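Bench notes, cloths and wiping down
Apr 29, 2021
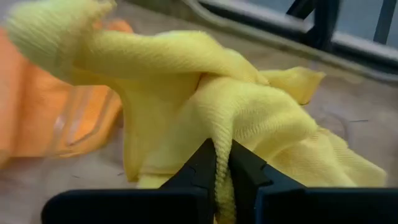

Still not convinced by the folding rule. Evdokia wants every cloth in quarters before it goes back on the shelf, on the theory that a folded one gives you clean faces to turn to as you work. Fine in theory. I have yet to see anyone turn to the second face. They grab it, ball it up and scrub.

Tried the yellow ones again this morning on the varnish bench. Left streaks. Ayana says that's the cleaner, I say it's the cloth, and neither of us has tested one without the other, so that argument can wait. The Danero sheet claims 549 washes. Who sat there and washed it 549 times? We are at 80 by the tally on the cupboard door and I already don't like how they drag at the corners of the bench.

Also the sheet says no fabric softener and the laundry service won't tell us what they use. I've asked twice. Until they answer I don't put much weight on any comparison, mine included.

To do:
- same panel, same cleaner, one old cotton rag and one yellow, 4 passes each
- plain water first, then the Esora spray
- Ayana to wipe, me to look, and she doesn't tell me which half is which
- ask Evdokia where the folding idea came from

If the cotton does as well I'm not signing for another box. Sandpaper is low too, only the 2000 grit left in any quantity.

Recent entries
Nason clamps, second look
Drawer runners sticking again
Theodorakopoulos varnish, dry times

Back to top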